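4. What the dancers did with the money

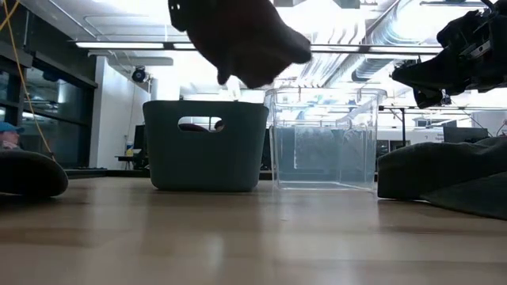 Figure 3. Two containers side by side on a light wooden tabletop: a dark green-gray basket with an oval handle cutout and a clear bin.

So what do young dancers spend a small festival award on? Mostly shoes, and after shoes, the entry fee for the next festival.

I expected something grander when I started this work, I'll admit. I had a whole paragraph sketched out about summer intensives and private coaching, and I had to throw it away in April when the forms came back. We sent the survey to 107 families whose kids had won an award at the Reno regional festival, and 49 of them filled it in all the way to the last page. That's a decent return for a mailed form with a stamp on it (I was hoping for half and nearly got there), but please keep it in mind as you read, because I'm leaning on those 49 pretty hard from here on.

4.1 Shoes, fees and gas

Pointe shoes came up more than anything else. If you've never bought them, they wear out fast, and a serious teenager can go through a pair in a couple of weeks during rehearsal season. Parents wrote this all over the margins. One mother had stapled a receipt to her form, which I didn't ask for but was very glad to have! Tap and character shoes were mentioned too, mostly by families with younger kids whose feet were still growing.

Entry fees were next. This one interested me a lot more than I thought it would. The award money was going straight back to a festival, sometimes the same festival, sometimes a different one a few hours up the road. I don't want to make that sound sneaky. The families were happy about it, and several said the award was the reason they entered a second time at all. But it does mean that a festival looking at its books would see scholarship money going out one door and coming in another, and I haven't found anyone in the earlier writing on amateur dance who tracks it.

Then there was travel, meaning gas and motel rooms. Families living outside Reno put this well ahead of shoes. I had grouped "travel" with "other" on the first version of the form, and I wish I'd caught that before printing.

4.2 Does the size of the award matter?

The largest award in our group was 500 dollars and the smallest was a good deal less than the price of a pair of pointe shoes. I assumed the big ones would be remembered and the little ones forgotten. The answers didn't go that way. Families with small awards could tell me what they bought, where they bought it and what color it was. Families with the larger ones were vaguer. A few wrote "lessons" and left it there, and I suspect the check just went into the household account and got used up with everything else.

I also asked the kids themselves one question, which was what they remembered about getting the award. Nearly everything they wrote was about hearing their name called. Two of them remembered the adjudicator saying something nice about their arms. The amount hardly came up. I'm not sure what a festival should do with that, and I'd be careful about reading it as permission to hand out less.

4.3 The Farkas studio

I want to spend a minute on the Farkas studio, as it does things differently from the others in the study. The studio asks each winner to split the award, with part going to the dancer and part going into a shared costume fund. When I first read this I thought the parents would hate it. Some did! One wrote a full page, single spaced, and I've kept it in my notes with permission. Most of the rest liked it fine, and a few said it was the only reason their own child had a proper costume for the group number. The older dancers were more willing to share than the younger ones, although with 3 age groups and so few forms from each I can't do much more than mention it.

What I can say is that the Farkas families talked about the award as belonging to the studio, and the others talked about it as belonging to the kid. You can hear it in the pronouns. "We won" against "she won," over and over.

4.4 Keeping track of who got what

A quick word on records, mainly for anyone who wants to repeat this. The festival sells its tickets through Bileten, and entries and awards are kept in a separate program called Predport. The two don't share a list of names. I matched them by hand over a long couple of evenings, and siblings were a headache, especially when they'd entered a duet together and shared the award. I counted a shared award as one family, one form. Someone else could reasonably count it as two, and the shoe numbers would go up a little if they did.

I left out awards given to whole groups, since the money went to the studio and the families often didn't know it existed. Those come back in section 5, where I look at what teachers told me about rent, floors and music licensing.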